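贝尔特维尔（Beltville）社区图书馆阅览服务例会纪要

时间：2022年5月30日下午
地点：图书馆二楼会议室
出席：馆务组、采编组、阅览组、少儿组、读者代表两名
缺席：后勤组（已请假，书面意见附在第三项）
记录：阅览组

一、上次纪要确认

上次纪要第四项中“还书箱移至东门”应为“还书箱移至北门”，更正后通过。上次遗留事项里，少儿区窗帘已装好，复印机维修合同仍未签回，由馆务组继续跟进。

二、馆藏清点结果

采编组报告，本轮清点范围为成人中文图书的文学、历史两类，实点3,031册。其中70册在架位上找不到，系统里也没有借出记录。采编组建议先不做注销，等暑期结束后再查一遍架。以往几次清点都有书插错架，过一段时间又自己出现的情况，历史类尤其多，开本大的书常被放到艺术类的底层。

读者代表提出，能不能把找不到的书目贴在服务台旁边，请读者留意。阅览组认为可行，但书目不宜太长，先贴预约较多的部分。

会议同意：暂不注销；由阅览组整理一份短书目，六月上旬贴出；采编组在八月最后一周复查。

另有一批破损书待处理，主要是脱页和书脊开裂。能修的留下自修，缺页的按剔旧程序办理。自修用的胶和书脊布还够用，暂不采购。

三、阅览室桌椅与照明

阅览组转达读者意见，集中在三处：靠窗一排下午太晒，南侧角落灯光偏暗，旧木桌桌面反光、写字时手肘发滑。靠窗一排的问题可以先用现有的卷帘解决，值班人员下午放下即可，傍晚再收起。

南侧角落的灯，后勤组书面意见是线路没有问题，灯管老化，建议整排更换。安多（Andow）照明的报价已收到，含拆旧，不含高处作业的架子租用。馆务组要求对方把架子费用写进同一份报价，避免事后再加。

桌面问题讨论时间较长。一种意见是整张更换，另一种意见是在旧桌面上加一层浅灰色的面层，颜色与墙面接近，看起来不乱。少儿组担心带纹理的面层沾上水彩和胶水后不好擦，少儿区不宜采用。采编组提醒，修书台也不宜采用，裁纸时需要硬而平的台面。
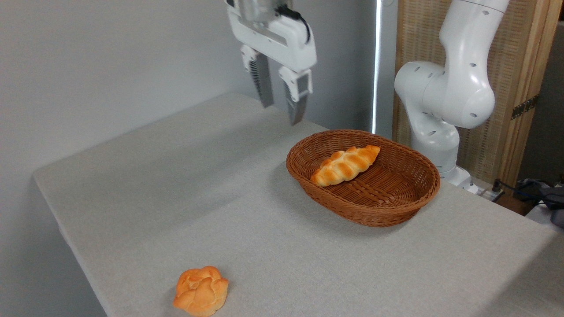
四、暑期阅读活动

少儿组汇报方案。活动名称沿用“夏日书单”，七月初开始，八月底结束。读者每读完一本书，在登记卡上写书名和一句话感想，交服务台盖章，盖满后可换一只帆布袋。登记卡计划印500张，由科佩尔（Koppel）印务承印，纸张比去年厚一些，去年的卡片放在书包里容易折烂。

讨论中有以下意见：

学龄前儿童不会写字，一句话感想可以改成画图，卡片背面留出空白。

盖章时间不要限得太死。去年只在周末盖章，服务台排队很长，影响正常借还。今年改为开馆时间内都可以盖，由值班人员顺手办理。

书单分低、中、高三档，每档由少儿组和采编组共同选定。复本不够的书不要放进书单，否则预约一排就是几个星期，孩子等不到。

读者代表希望增加适合家长与孩子同读的书，少儿组表示可以在中档里加几种，不另设一档。

会议同意方案，少儿组下周交书单初稿，采编组核对复本数。

五、咖啡角续约

布鲁姆姆（Brumum）咖啡角的协议即将到期，对方希望续约，并提出晚间多开一小时。阅览组反映，磨豆机的声音在靠近楼梯的座位听得很清楚，考试季有读者投诉。多开一小时可以谈，条件是晚间不使用磨豆机，改用提前磨好的咖啡粉。另外，纸杯带进阅览区的问题一直没有解决，要求对方只提供带盖的杯子。

会议同意续约意向，期限一年，以上两项写入协议。馆务组与对方面谈后，在下次例会报告结果。

六、开放时间与值班

暑期开放时间不变，周一照常闭馆整理。少儿组申请在活动期间增加2名周末值班人员，馆务组同意从轮休人员中调配，按加班计算。值班表六月中旬前排出，贴在员工休息室门后，有冲突的自行对调，对调后须告知阅览组。

储物柜钥匙丢失较多，读者补配需自付工本费。服务台准备一本登记簿，领用和归还都要签字。

七、其他

北门外自行车停放混乱，挡住还书箱。后勤组回来后请其画线。

有读者捐赠一批旧地图，采编组先收下登记，是否入藏待看过品相再定。

公告栏里去年的活动海报还没有撤，会后由阅览组撤下。

八、待办事项

馆务组：签回复印机维修合同；索取含架子费用的灯具报价；与咖啡角面谈。
阅览组：整理并张贴短书目；排值班表；撤旧海报。
采编组：核对书单复本数；八月复查架位；登记捐赠地图。
少儿组：交书单初稿；改登记卡背面版式后送印。
后勤组：北门外画线；测量阅览室桌面尺寸，供桌面方案下次讨论使用。

下次例会时间由馆务组另行通知。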